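About Jornesora

Jornesora is a small organization that helps families who had to leave their homes because of war. Nuria Montoya and Orlando Llanos started it in the town of Cuesta with nine families. Today we support 1554 people with rent, school papers and language lessons. 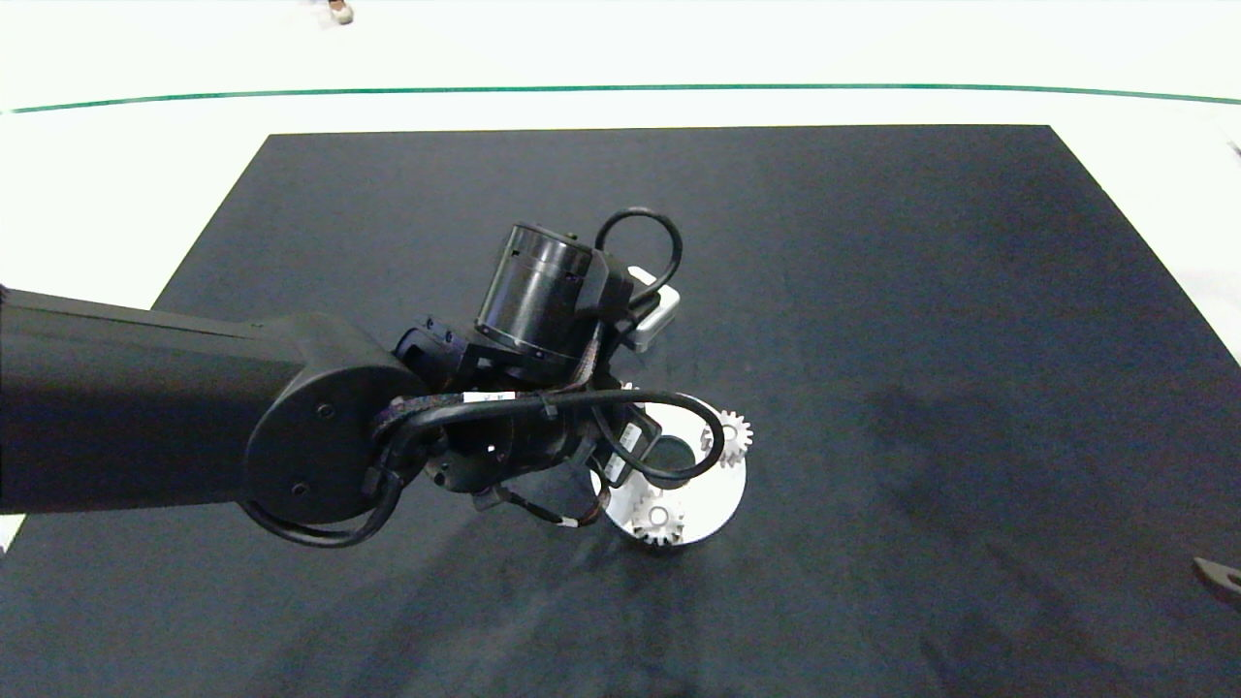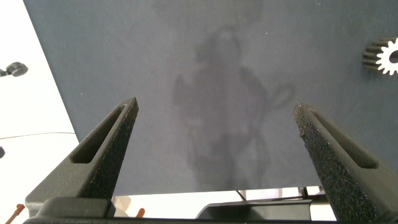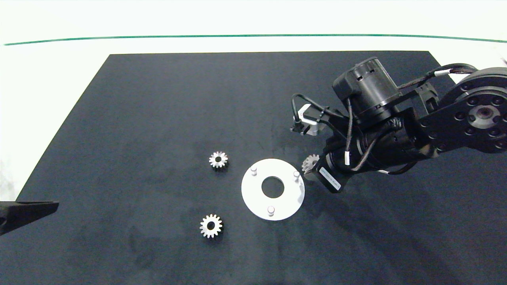
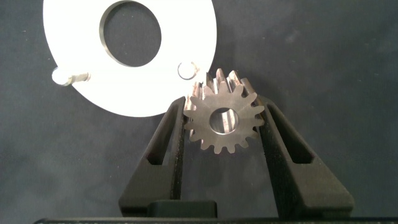

Third and fourth pictures: white plate with round hole, and metal gears.

Our office is open to everyone, of any religion. Please ask for Rodrigo Barroso, he will be glad to receive you.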